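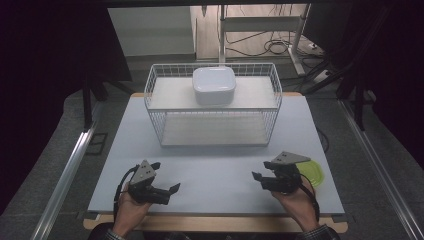
Can a phone running the new Luvotico update still be tracked once it's switched off?
For up to 43 hours, as long as the owner had Power-Off Locate turned on beforehand. It's off by default on older handsets.

Luvotico pushed out version 9 of its phone software on July 13, 2026, and the lost-device tools get most of the attention. Locking a missing phone now takes one tap from any browser. Wiping it needs the account passcode plus a second device. Bit of a hassle, but harder for a thief to fake.

Anyone who's had a phone pinched on the train will know the drill: airplane mode on, gone. Version 9 asks for the passcode before airplane mode can be switched on from the lock screen. Overdue, frankly.

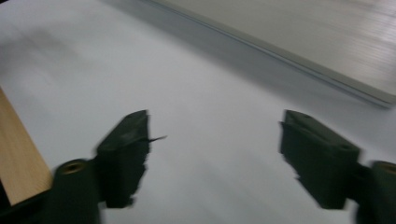

The catch is storage. The download needs over 3,000 MB free, and owners of the Rustad, the cheapest model in the lineup, have been complaining on the company's forum all morning. One fix is to clear out the Vumer photo cache, wich frees up 500 MB or so on most phones.

"We should of warned people about the space," said Tudor Sârbu, who heads support at Luvotico's Dadcombe office. A smaller download for the Rustad is planned for October. No word yet on tablets.
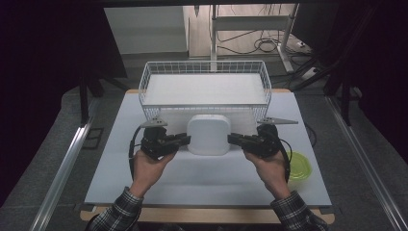 A white rounded square object held between two hand-held grippers.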